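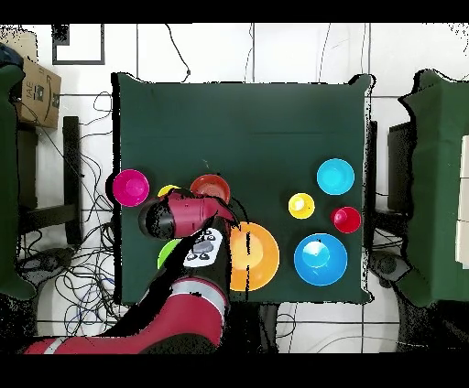 Skedex opens its doors to the public one afternoon in the fall, and I had been meaning to go ever since a friend brought me back a bag of their seconds. They make plastic bowls. That is pretty much all they make, in a long low building on the edge of Pirport, and I had the best time! The first stop is the color room, and if you like color at all you will have trouble leaving it. Round bowls were out on a dark green cloth, magenta and cyan and orange-red and a big orange one that glows like amber, and against that green every one of them looks brighter than it has any right to. I have a kitchen full of white dishes and I stood there rethinking all of them.

The color room people told us the green cloth is a house habit. They judge every new shade on it, and they have gone through a lot of cloths over the years. A shade that looks fine on a white counter can look muddy on green, and then it goes back. One woman on our tour asked why they didn't use gray and got a long answer about the yellows that I only half followed.

From there you go through to the molding hall, where they hand you earplugs at the door (take them, it is LOUD). The pellets go in at the top looking like coarse sugar, and a bowl drops out at the bottom a little while later. Each press makes one size only. Our guide said they can run 400 bowls in a good hour when nobody is changing colors. Changing colors is the slow part — they go from light to dark through the day so that there is less to flush out, and the in-between bowls come out streaky and marbled. Those are the seconds. I think they are prettier than the firsts and I bought 4 of them.

The trimming bench was my favorite stop after the colors. You get to try it yourself, with a little curved blade and a practice bowl, and the trick is to turn the bowl and keep the blade still. I took a good chunk out of my rim. The man next to me did a perfect one on his first go and was very nice about it.

They also have a back room with old stock on shelves, going back to when the company was still in Murkach. The older bowls are heavier and the rims roll outward more. There is a mustard shade they stopped making that I would buy a whole set of tomorrow.

Some practical stuff. The tour takes two hours and there isn't much sitting down. Parking fills up, but you can leave the car by the Quezada garden center and walk over, it took me five minutes. The coffee stand only had cash change for small bills. Kids were welcome everywhere except the molding hall, and there was a table of clay for them while the grown-ups went in. The shop is at the end and the seconds bin is on the left behind the door, easy to miss.

I'm told they may do a smaller one in February, with the color room and the shop only. I'd go back for that.

Posted 9/25/22 in Days Out > Factory Visits > Pirport

3 comments

dotty_pans
We went too and my daughter is still talking about the presses. Did you see the lids? They had a few in the shop but I couldn't tell which bowls they fit.

Marl43
I grew up with the mustard ones! My mother had the big one for bread dough and it outlasted two kitchens.

tinroofgarden
Is the walk from Quezada OK with a stroller?

Reply from the author: Sidewalk the whole way, with one steep bit near the end. And I missed the lids completely, dotty_pans, now I really do have to go back.

Contact | Copyright Days Out Notebook | Back to top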